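This site uses cookies to remember your settings. Accept | Decline

House log: well pump, second evening
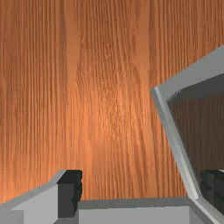
Last modified: November, 9:40 p.m.

Pump short-cycling again. Noticed it at breakfast with one tap open in the kitchen: on, off, on, off, with the gauge needle swinging the whole way each time. Yesterday's entry blamed the pressure switch. I no longer think so.

Shut off the breaker, closed the valve to the house, opened the drain cock and let the tank empty into the floor drain. It gave up very little water for a tank of that size. With the gauge at zero I put the tire gauge on the air valve and got almost nothing. Pressed the pin and a few drops of water came out with the air. Water at the air valve means the bladder is leaking. The switch is fine and I owe it an apology for taking the cover off twice.

The tank is a Stelent, the tall model, put in by the people who had the house before us. The label gives a capacity of 152 liters and a service life I can't read, as somebody painted over the lower half. The matching bladder is not sold separately. I spent most of an hour establishing this. Griker lists a kit for the short model and a note saying the tall one must be replaced whole. Their counter in Verau had a tank of the same size on the shelf for a little under 300, fittings extra. I asked them to hold it.

Called Bello Oyewole before lunch, mainly to check my reading of the drops. He agreed about the bladder and asked what the water had been like lately. I said a bit rusty first thing in the morning. He thinks that is the tank shell, now wet on the side that was meant to stay dry, and that it will clear once the tank is gone. He also said to look at the contacts while the power was off. They were pitted but even. I cleaned them with a strip of card and left them alone.

Interim arrangement: pumped the air side up with the compressor, valve still closed to the house and drain open, to slightly under the cut-in pressure. Closed the drain, restored power, let it fill. The cycle is now long enough to wash dishes without the pump starting more than once. It will not hold. The air goes straight into the water through the split and comes out at the taps, so the bathroom faucet is spitting. Acceptable for one night. Nobody is to run the washing machine.

Sediment filter changed at the same time, as the line was already drained. The old cartridge was brown on the outside and clean in the core. O-ring greased. The housing wept at the thread until I took it off and reseated the ring, then stopped.

Measured for the new tank this afternoon. The inlet on the Griker unit sits lower than on the old one by the width of my hand, so the tee has to come down and the copper needs to be cut back and remade. I have enough pipe. I do not have a union in the right size, and I would like one this time, so that the next person can lift the tank out without a saw. Added to the list with thread tape, a new gauge (the present one sticks near the bottom of its travel) and a brass drain cock to replace the plastic one.

The Halim Road neighbors are on the same aquifer, and I asked over the fence whether their level had dropped. It has not. They had their well tested in the spring and were told it would yield up to 2,000 liters a day without trouble. Ours is the shallower well, but we use far less than that.

Still open:
- collect tank and union from Verau
- drain again before cutting
- 2 elbows to be cleaned and reused if they come off whole
- set the air charge with the tank empty, and write the figure on the shell in marker
- find out whether the scrapyard takes a tank with the bladder still inside

Pump quiet since supper. Gauge steady with all taps shut, so the check valve is holding. Breaker goes off overnight anyway. Filled the kettle and two buckets before switching it off.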